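Community > Education > Clubs

Mitdale students teach a gripper to tidy up, one mouse at a time
May, by Lamduan Phuthong

The Mitdale robotics club set out last fall to build a robot that could clear a table. By the spring it had a tally sheet, a long list of rules about vases and a strong opinion on computer mice. The robot itself is expected shortly.

What the club does have is a hand-held gripper with a camera on it and a target of 2749 recorded pickups, a figure the members settled on after a long meeting and will defend at length. Each pickup is done by a student holding the tool, who reaches over the table, closes the fingers on something and puts it where it is supposed to go. The recordings are meant to train a small arm the club plans to enter in the Hopkin Cup, a regional contest for student teams in which machines are asked to do chores that most of the entrants are still being asked to do at home.

"My mother came to the open evening and watched for ten minutes," said Lilian Kimaro, the club's captain this year. "Then she asked why I could put away a mouse here and not a plate in her kitchen. I said the plate wasn't in the task list."

The task list runs to four pages. It covers where an item may start, where it must finish and how close the gripper may come to anything that would break. Flowers were added in the second month, when the club decided that its table was too easy. The vases have raised the level of concentration in the room and lowered the level of conversation, and the older members regard both as progress.

The mouse belongs to what the list calls Group B, for items that are smooth and have no obvious handle. Group A was pens and markers. Group C is cups and bottles, and there is a Group D, which Kimaro declined to discuss until somebody has tried it.

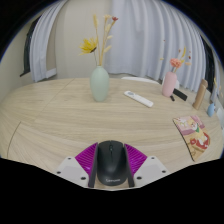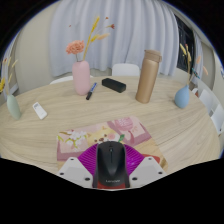

Same table both times, with the black mouse in the fingers.

Does a student have to know how to program to join?
Most new members have never written a line of code. They start by recording pickups with the gripper, and those who want to can move on to the software group after a month or so.

The software group meets at the other end of the building and is spoken of with some respect. Its job is to go through the recordings, throw out the bad ones and turn the rest into something a machine can learn from. So far it has accepted 1952. The rejected ones go into a folder labeled "Learning Experiences," and the club shows a selection at its end-of-term party, with commentary.

Relations between the two groups are cordial but not warm. The software side would like slower hands and fewer elbows. The gripper side would like the software side to come over and try holding the thing steady at nine in the evening. An exchange day was held in the spring, and both groups came back from it saying the other had the easy job.

Money has been less of a problem than expected. Priren, a repair shop in town that has looked after the school's printers for years, gave the club $700 toward parts and asked only for its name on a shirt. The shirts came back reading "Prirem." The shop took it well and has hung one behind the counter. A second round of fund-raising, mostly by means of baked goods, is meant to bring the total to $2000, enough for the arm and a spare motor. Kimaro would like two spare motors. She has seen last year's contest.

Last year, the club sent a wheeled machine called Indine, which was supposed to sort blocks by color. It sorted the first few correctly, then drove off the edge of the mat and continued toward the judges' table at a good speed. The team finished ninth out of 11. Indine now sits on a shelf in the club room with its battery removed, and new members are introduced to it on their first evening.

The plan this time calls for no wheels. The arm will be bolted down, a decision that passed without debate. It will be asked to pick up a handful of everyday things from a crowded table and put each in its proper place, and points will be taken off for anything knocked over. Speed counts for very little under the Hopkin rules, which suits a club that once spent a whole evening on one marker.

The remaining recordings should be finished before the summer break, provided the members can agree on who gets the late shift. Anyone who would like to try the gripper can come along to the next practice, which starts at 6:30 p.m. in the club room. Long sleeves should be rolled up. Visitors are asked to keep bags off the table, and to go easy on Indine.

Contact the newsroom | Copyright Mitdale community news | Back to top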